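Ollar Battery Helper for Android
Section 4: Installing and first setup

Before you start, make sure the phone has at least 21 percent charge. Running out of power halfway through installing a battery app is a poor start to the relationship.

1. Open Settings, then Security, and allow installs from your file manager.
2. Tap the Ollar package in your Downloads folder. If there are two, tap the newer one and delete the other.
3. Tap Install, then Open.
4. Accept the usage access request. Ollar can't report on apps it isn't allowed to see.

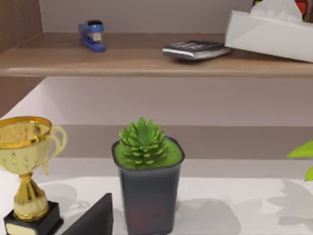 Profiles decide how hard Ollar leans on your background apps. Vandivport is the gentle one and Wegener is the strict one. Wegener will put nearly everything to sleep, so unless you want a phone with the social life of the calculator lying on that shelf, begin with Vandivport.

5. Tap Profiles and pick Vandivport.
6. Leave it alone for 24 hours. The app needs that long to learn your habits, good or otherwise.
7. Open Reports and look for anything marked in yellow.

Note: Alarms are exempt in both profiles. Wolfram Seidel, who wrote the scheduler, overslept once in January and has been firm on the matter ever since.
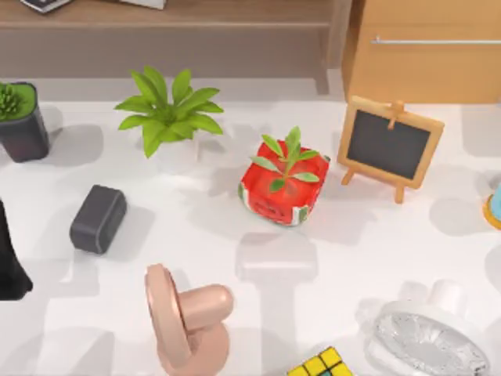
Do I need to root my phone?
Only for the Biltent module, which changes processor speeds. Everything else in this section works on an ordinary phone.

Caution: Back up the phone before you turn on Biltent. If the phone restarts over and over, hold Volume Down while it boots - this loads Ollar with all modules off.

8. To add Biltent, tap Modules, then Biltent, then Grant.
9. Set the check interval to 13 minutes. Shorter intervals use more battery, a fact the battery app would prefer you not dwell on.
10. Restart the phone.

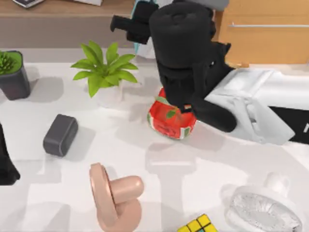
Fig. 3. Gripper at the watermelon-patterned bowl.

To remove Ollar, turn off Biltent first, restart, and then uninstall as usual. Saved reports stay in the Ollar folder until you delete them.

Section last revised 14 Dec 2021.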